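Home | Projects | Data | House rules | Contact

Lurnangate wrist-view set: README
Posted in March by the Ukberg bench crew

## What's in the folder

G'day, and thanks for grabbing this! It's a set of close-up grasping clips, all recorded from the wrist, plus the rules we recorded them by. The rules are really why I wrote this file. The clips are handy, sure, but most of the emails I get are from people wanting to record their own and match ours, so I've put the whole lot down in one spot.

There are 400 episodes, stored in 4 folders of equal size. Each episode has its video, the gripper log and a small text file with the notes. The notes file is the one you want to read first — please don't skip it, that's where we write down anything odd.

## The rules we record by

**Backdrop.** Plain cloth only. No prints, no logos, no checks. I know a patterned tea towel looks cheerful, but it makes the segmentation folks cranky and they write to me about it. Folds and ripples are fine, we don't iron anything. If the colour changes mid-session, start a new session number.

**Objects.** One object per episode unless the notes say otherwise. Name it by colour and shape, and only use a proper name if you put it on the cloth yourself and know what it is. We inherited a pile of labels from the old Stikham batch where somebody had guessed, and I spent most of a winter fixing them (never again!).

**Grip.** Close slowly, hold, then log the hold. Keep the object near the middle of the wrist view if you can manage it. Both fingers should be in view on every hold, even if it's only a thin strip of each. 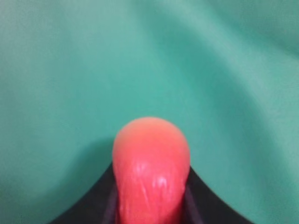 *Red-orange object with a rounded top, held between the fingers over teal-green cloth.*

**Focus.** A bit of blur on the object is allowed. We argued this one back and forth for ages, and where we landed is that soft edges stay in and get a `soft` tag in the notes. What gets tossed is motion smear across a whole clip. If you're training something fussy, filter on the tag and off you go.

**Lighting.** Soft and even, whatever you've got. Shadowed hollows in the cloth are okay. Don't crank the exposure halfway through an episode to chase them.

**Hands.** Out of the workspace while the arm is powered. One person on the stop button, and that person isn't also typing notes. This goes for short sessions too, and yes, it goes for me.

## Checking

Every episode gets looked over by 2 people before it goes in. If they disagree on a tag, both tags are kept and the notes say so. After every 50 episodes we redo the wrist calibration and save the result beside the clips — it's the file ending in `_cal`.

## Known grumbles

- Shiny objects throw pale streaks. We leave them in, and there's no tag for it yet.
- The Nambiar loader sorts folders alphabetically, so session 10 lands before session 2. Rename them or use the index file.
- Some early notes spell colour without the u. Search for both.

## Using it

Have at it for research or teaching. If you add episodes, follow the rules above and bump the version number in the index. Fixes to labels are very welcome, just send the episode number and what you reckon it should say, and I'll get to it when the bench is quiet.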